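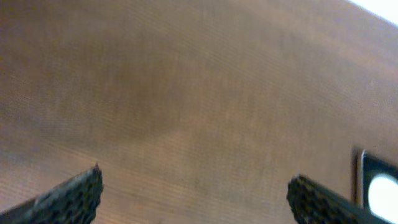

The top, grain running the long way. Paler toward the far edge.

Home | Forums | Finishing | Tables and Benches | Search | Log in

Print this thread | E-mail this thread

Uneven tone on a brown wood top

tannin_74
Looking for opinions before I do something I can't undo. The top is a medium brown, with lighter orange-tan patches on one side and a darker band running diagonally through the middle. The band crosses the grain at an angle, so I doubt it is a single dark board. The surface gets daily use and I bought it secondhand through Mercado, with no paperwork. Species unknown. The seller said "oiled, March," and that is the whole record.

Options as I see them: (a) clean and re-oil, (b) sand back and start over. I have Borero hardwax oil on the shelf and a Kundano 5 inch sander.

Norbert Somogyi
Clean it first. Mineral spirits, white rag, small area on the dark band. If the rag comes up brown you have residue or old wax. If it comes up clean, the color is in the wood or under the finish. Do this before you choose an abrasive.

flatsawn
Disagree with the order. Put a few drops of water on the light patches and a few on the band. Time them. If the water soaks in on one and beads on the other, you have uneven finish and the rag test tells you nothing you need.

Norbert Somogyi
The water test tells you about film and absorption. It does not tell you about contamination. If there is silicone polish on there, water beads very nicely and the oil fisheyes afterward. I have stripped one of those. It took a Sunday and two quarts of solvent.

tannin_74
Did both last night. Rag came up faintly yellow, same on both areas. Water sat for 185 seconds on the band before the edge of the drop started to darken the wood. On the light patch it went in almost at once.

flatsawn
Then the light patches are worn through. Sand the whole top at 120, then 150, stop at 180. Spot sanding will leave dishes you can feel with your palm.

grit265
I would not take the whole top down over a tone difference. You don't know how thick the face is. If it is veneer, 120 on a random orbit will find the substrate fast. Check the end of the board. Grain that carries over the edge and down the end means solid. A seam line means stop.

flatsawn
Fair point on the thickness. I assumed solid.
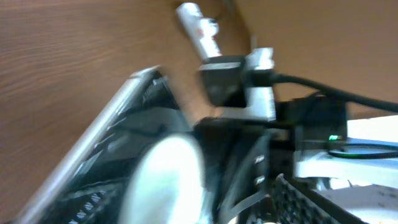
tannin_74
Checked the end tonight. The grain carries over and there is no seam, so I am treating it as solid. The streaks are honey and chestnut in places, and the part with almost no visible grain is a flat tan. I'm wondering if that part is a different board or a different cut. It takes oil at the same rate as the light patches.

Norbert Somogyi
Quite possibly a different cut. It will not match the streaky part whatever you put on it, short of a stain. I would leave it.

grit265
Same. Skisum sells a tinted oil that evens things out a little, but it builds color on a worn area faster than on a sealed one, so you would still have to sand first.

tannin_74
Plan: 150 by hand on a test strip at the back, one thin coat of the Borero, wipe off after 15 minutes, look at it in daylight. If the strip looks acceptable I do the full top at 150 and skip 120.

flatsawn
Use a block. And don't skip 120 if the band still beads water after the first pass.

Norbert Somogyi
Lay the oily rags flat outside to dry. Do not ball them up in the trash.

Contact the moderators | Copyright Finishing Forum | Back to top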